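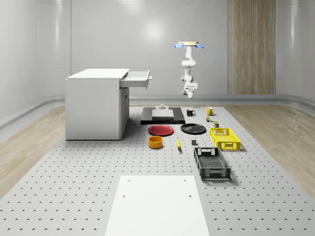

The Drawer We Do Not Talk About

By Josefien Vanhove

My grandmother had a drawer in which it was forbidden to look. As children we supposed that it contained money, or letters from a man who was not my grandfather. When she died and we had to empty the house, my mother opened it with all of us standing behind her. It contained string. There were also three keys, a bicycle bell, a great quantity of rubber bands that had become hard, and the guarantee card of a coffee grinder that I have never seen in my life.

My mother closed the drawer again and went to make coffee. One year later, when she moved to a smaller apartment, I found the bicycle bell in her own kitchen, second drawer from the top.

I have been thinking of this bell for a long time. Since the spring I have been visiting people at home and asking to see the one drawer they would prefer not to show. Most of them laughed and then said yes. A few said no, and with one lady the conversation became rather cold after that.

A piece of furniture with a secret

For a big part of history, ordinary people did not have drawers. They had a chest, with a lid, and what you needed was always at the bottom. If you wanted the winter blanket you first had to take out everything that was lying on it. Godelieve Goossens restored old chests and cabinets for most of her working life, and she still keeps a workshop behind her house, where I sat between two wardrobes without doors and was given soup.

"People think the drawer is a small invention," she told me. "But try to make one that runs well. A door you can hang a little bit wrong and nobody complains. A drawer that is a little bit wrong, you will hate it every morning."

In her view you can read a household from the bottom of its drawers. The wood is worn at the places where the hand always goes. She has found pins, buttons, baby teeth, and once a shopping list in which somebody had written "lard" and crossed it out and written "lard" again. She glued it back underneath, where it had been.

I asked her what she does with the things that she finds. She gives them in an envelope to the owner, together with the bill. In many cases, she said, the owner looks first in the envelope.

Godelieve does not like modern runners, the kind with small steel balls that let a drawer close by itself. She admits that they work perfectly. What disturbs her is that you do not feel any more how full it is. An old drawer becomes heavy and begins to complain, and this is for her a useful complaint.

Three hundred cards

Ruben Kuipers had the opposite opinion when I met him, and he had it with much energy. He designs kitchens for Clindow, a firm of modest size which sells mainly to people who are renovating an older house. At Clindow every customer receives a card before the first meeting. On the card one must write what is lying in the kitchen drawers at this moment, without cleaning up first.

He keeps these cards. There are now 300 of them, in (I was happy to see) a drawer.

He let me read for one hour. Batteries appear on nearly all of them, often with the remark "maybe empty." Then there are candles for birthday cakes, instructions for machines, take-out menus, tape, foreign coins, and keys. The keys made me a bit melancholic. Many people write next to them "I don't know," and one man wrote "from before."

"In the beginning I wanted to solve this," Ruben said. "I made a drawer with compartments for everything. Compartment for batteries, compartment for tape. Very beautiful. I went back after half a year and the compartments were full with other things, and on top of the compartments was a second layer."

Now he simply plans one drawer without any division in every kitchen, preferably wide, and always close to the door. On his drawings it has no name. The colleagues at Zaranent, who deliver the fronts and the boxes, call it the blank one, and on the order form it is the only line where the column for accessories remains open. Customers sometimes ask if this is a mistake. He tells them no, and he has noticed that they do not ask a second time what it is for.

The place where it waits

There is a kind of advice, which you find in many books, that says you must take every object in your hand and decide. I have tried it on a Sunday with my own drawer, in the little cabinet under the telephone. I lasted until four in the afternoon.

The difficulty was not that I loved the objects. I had no feelings for the adapter. But to decide about the adapter I needed to know to which machine it belonged, and to know this I had to look in the basement, and in the basement I found a box with cables that I had put there the previous time I wanted to decide. So I brought the box upstairs and now I had two problems on the table.

Karlijn Van Dijk helps people with this professionally. She comes for half a day, and she is careful not to call it cleaning up. When I told her about the basement she nodded as a dentist nods.

"A drawer is for postponing," she said. "That is its work. If you take away the place where people postpone, they will postpone on the stairs."

She begins never with the messy drawer. She begins in the bathroom, with the medicines, because there is a date printed on the box and the decision has already been taken by another person. After this comes the paper. The messy drawer she leaves to the end, and often she does not touch it. She only asks the people if it can still close.

If it does not close, she takes everything out and puts it in a shoebox with the month on it. August, for example. Then they fetch things from the shoebox when they need them, and what they have fetched may return to the drawer. I asked her what happens with the rest of the box. Usually it goes to the attic, she said, and she lifted her shoulders. She is not from the police.

An inheritance of 1,175 buttons

In Didura, a village of two streets and a church that is mostly closed, Radka Nedeljković has continued the notions store of her mother-in-law. It is named Declercq, after the family that started it, and nobody there has thought of changing the sign. Behind the counter stands a wall of small drawers up to the ceiling, with on the front of each one a sewn button to show what is inside.

Radka can tell you how many models there are, for she had to make an inventory when she took over: 1,175. Of 50 of them there is only a single button left, the one on the front. She cannot sell these, or there would be a drawer with nothing on it and she would no longer know what she did not have.

Here I must correct something I believed before I came. I thought a wall like this was the perfect example of order, the contrary of my grandmother's string. But after the second cup of coffee Radka went on her knees and pulled open a drawer at the very bottom left. It has no button on the front. Inside were a broken tape measure, a few photographs with the back side up, a hearing aid, ribbon, a screwdriver and a lump of chalk.

"From my mother-in-law," she said. "And this is from me." She pointed at the screwdriver, and then also at the ribbon.

She was standing up again when a customer came in for a zipper of a color between green and gray. It took a long time, as the customer had not brought the coat with her. I looked meanwhile at the photographs, only at the backs. On one there was written in pencil "the sea, cold."

What I did with mine

I have put back the adapter. I have thrown away the menus of two restaurants that are closed, and a pen. The box with cables is again in the basement, on a higher shelf, where I have more chance of seeing it.

The letter from the insurance, which I had searched for during the whole winter, was not in the drawer but behind it. It had climbed over the back, the way paper does when a drawer is too full, and had fallen down into the cabinet. Godelieve had told me that I should always take a drawer out completely and look behind. She finds there most of the lists, she said, and almost all of the teeth.

My mother has read this article before it was printed and she wishes me to mention that the bicycle bell works. I went by her house last week to try it. It rings, though you have to push the lever with two thumbs, and afterwards she took it from my hand and put it back with the keys.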